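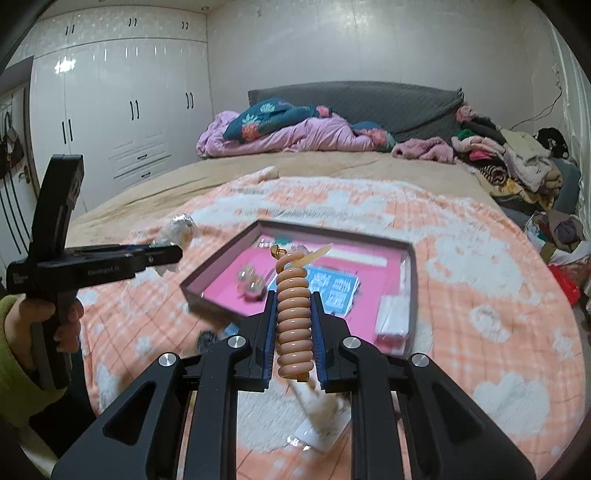

Finlay Leckie asked at the last review whether the hand-held kit would earn its hire charge once the novelty of small domestic objects had worn off, and whether the fee might be better spent on a second month with the bench arm. The figures to the end of October are set out with that question in mind.

Work package 2: review of the hand-held gripper kit

The kit has been on hire from Plivier for 11 weeks. It consists of paired grippers, one per hand, used by an operator in ordinary rooms. Over the period 188 sessions were recorded and 18 were rejected at checking. Most rejections were caused by one gripper losing its position track when it passed close behind the other. A firmware update has been requested and Plivier has not given a date.

Grip on soft and ringed objects is adequate. A coiled item can be held upright between the textured pads with moderate pressure, though the rings bulge past the pad edges and the operator has to judge the squeeze by eye. Flat card lying on a soft surface remains the weakest case – the jaws push it along before they close on it. Pristari sells a thinner pad which may help, and two sets are on order.

Fluffy blankets and similar bedding slow the work, as light items sink or shift when the jaws approach. We have kept these surfaces in the plan because the Haldane test set includes them.

Operator fatigue was logged by Sheena Sutherland at the Nultusville site. Wrist complaints began in the second hour and stopped when sessions were shortened. The shorter sessions are now standard at both sites.

Spending is within the agreed line. The hire charge is fixed, and the only addition is the pads. We ask for the hire to be extended to the end of the work package – the bench arm cannot be moved between rooms and would not replace it. A revised session plan will follow once the pads have been fitted and checked.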